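The Lever on the Left: Small Toilets, Small Bathrooms and the Parts That Wear

Flush hardware gets little attention until it fails. In the rental blocks of Brokdale, where most bathrooms were planned around a corner toilet, it is the most frequent plumbing callout after dripping faucets. One management firm, Ruton, logged 931 toilet repairs across its buildings last year. Cracked porcelain hardly figures in the list. Levers, flappers and fill valves make up nearly all of it.

A front-mounted lever is a simple part. The handle turns a spindle through the tank wall, the spindle lifts an arm, and the arm pulls a chain attached to the flapper. The nut that holds the spindle has a reverse thread on most models, so it loosens clockwise. Tenants who try it the usual way tend to overtighten it, and the tank wall can crack at the hole.

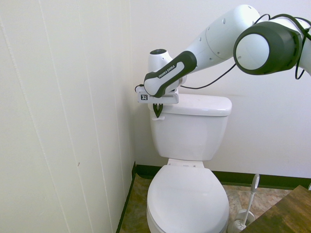
Home & Fixtures Desk

A white tank with softly rounded corners and a slightly overhanging lid is the standard pattern for a corner this tight. The small lever sits at the upper left of the tank front, within reach over the closed seat lid. The overhang matters for cleaning: dust and limescale collect under it, and a cloth run along the underside once a week keeps the edge clear.

Chain length is the usual fault. Too short, and the flapper never seats – the tank runs all night. Too long, and the slack gets caught beneath the flapper. Leave 4 links of slack at most. The Ban repair kit, sold at hardware counters in town, comes with a clip that makes the adjustment possible without tools.

The hinge strip between seat and tank is harder to keep clean. Zostard, which makes replacement seats, now sells a version that lifts off its posts with a quarter turn. Fitting takes six minutes with the old bolts already out; seized bolts need penetrating oil and an evening.

Ruton plans to replace the levers in its oldest buildings by 2027, starting with the top floors in December.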